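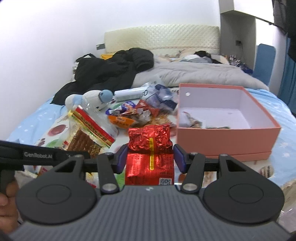
Koller to test late tram service on concert nights at Zodirside

KOLLER, 24 Oct 2026 – Riders leaving evening shows at the Zodirside music hall will have a later tram home starting in December, under a trial agreed this week between the city's transit office and the hall's operator, Honance.

The trial extends service on the east branch of the tram line past its current last departure on nights when the hall has a ticketed event. Two extra trams will run from the Zodirside stop toward the center of Koller. The first leaves 20 minutes after the scheduled end of the show and the second follows when the first has cleared the single-track section at the river.

Concertgoers have complained about the timetable since the hall opened. The last regular tram leaves before most headline acts finish, and the alternatives are a bus that requires a change at the freight yard or a walk along the river road, which has a sidewalk on one side only. Parking at the hall is limited and the lot is slow to empty, as the single exit feeds into the same intersection the trams use.

Mahsa Babaei, who books the hall for Honance, said the early last tram affects how shows are put together.

"We have been starting support acts at an hour when a good part of the audience is still at work," Babaei said. "The headliner then plays to a room where people at the back begin to leave during the last few songs. With a later tram we can move the whole running order back and keep the set lengths the artists asked for."

The first show covered by the trial is an appearance by the five-piece Clamoreo, who are touring a new record and are due to play the full album followed by older material. Doors and stage times for that date have been revised. Tickets already sold remain valid, and the new times will be sent to buyers by email. Anyone who can't attend at the later time may return tickets to the point of purchase up to the day before the show.

Fares on the extra trams are the same as on the regular service, and passes and transfers will be accepted. A concert ticket does not count as a fare. The hall and the transit office discussed a combined ticket but left it out of the trial – the gate readers at the hall and the validators on the trams use different systems, and neither side wanted to delay the start while the two were matched.

Each tram on the route carries 80 seated passengers, with standing room in the center section and at both ends. The transit office said the two extra runs should handle the demand from a typical show. For a sold-out night it will hold a spare vehicle at the depot, to be sent out at the request of the platform supervisor.

Trams will stop at all stations on the inbound side. There will be no extra outbound service before shows, as the regular evening timetable already covers the period when doors open. Riders connecting to the regional bus at the central terminal should check times in advance. The bus operator has not changed its schedule, and the second extra tram arrives after the last northbound departure.

Sound levels were also part of the talks. Residents near the turning loop asked that vehicles not wait there with their doors open and announcements running. The transit office agreed that the extra trams will wait at the hall platform, and that drivers will switch off the exterior speakers once boarding is complete. Track work to reduce wheel noise on the curve next to the loop is planned separately and doesn't depend on the trial.

Honance will pay the operating cost of the extra trams for the length of the trial. The transit office will supply drivers and vehicles and will count boardings at each stop. The figures will be used to decide whether the later departures become part of the regular timetable, and who would pay for them if they do.

If a show overruns, the first tram will be held for no more than five minutes. The second will leave at its posted time in all cases. If a show is canceled, the extra trams will not run, and the notice will appear on the departure board at the Zodirside stop as well as on the hall's event page.

A full list of covered dates will be posted at the box office and at the central terminal before the first show.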